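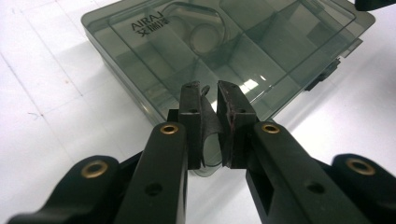

Waltraud Schwaiger
Retired pattern cutter, part-time repair teacher, writes here when the mood strikes
Sunday, March 31, 2019

So I have had the Hitavum hand gripper from Hirnell on my bench for long enough now that I feel I can say something useful, and several of you have been very patient in asking (hello, Monday sewing group, I did read all your messages!).

For anyone who missed my last post, it is the hand-held one. You hold it, you squeeze, and the two fingers close on whatever is between them. Hirnell sells it as a way to show a robot arm what you want done, so you do the job yourself with the gripper and the arm learns from the recordings. The full service, with the arm, is far beyond my little workroom. But they will also sell you the gripper and a starter kit by itself for 400 dollars, with 2 sets of fingertip pads, and that is what I bought with my teaching money.

It came in a flat carton, mostly put together. I had 18 screws to do myself and I did them at the kitchen table with the radio on. The joints turn on brass bushings, with little brass eyelets up near the ends of the fingers, and I will admit I was charmed by those before I ever picked anything up. Everything else on it is plain matte black. It feels solid, a bit front-heavy, and my wrist knew about it the first evening.

What I really wanted to find out was how it does with soft, thin stuff, having spent my working life with soft, thin stuff. Boxes and blocks are easy, any old tongs will pick up a block. A thin dark strip that bends whichever way it pleases is another matter, and I gave it plenty of those, over the smoky plastic compartment box with AIRAJ on the lid. The pads are flat and they meet evenly, so the strip gets pinched nicely and then the free end curls up over the top and does whatever it likes. You learn to take hold closer to the end. You also learn to go slowly, slower than you think, and to let the thing hang before you move it anywhere.

I logged 136 pickups in my notebook over two weeks and sent the recordings to Hirnell, and a very kind person there wrote back with a whole page of notes. Apparently I hover too much. My late mother said the same about my ironing.

Now the grumbles. Black pads on black material is hard on my eyes, and I wish they offered a pale set. (Dreseo makes pale ones, but they are for a different finger and I could not get them to fit, so please don't order them on my account.) The manual is thin. And the squeeze could be lighter for small hands like mine.

I also borrowed the Barredo gripper for a weekend. It is lighter and cheaper, but it has a wobble in the fingers that I could not live with for thin work. If you mostly handle cups and boxes, have a look at it anyway.

I am keeping the Hitavum. Hirnell has a new handle planned for September, and I will write again when I have tried it. If any of you have found a good wrist support in the meantime, please leave me the name in the comments.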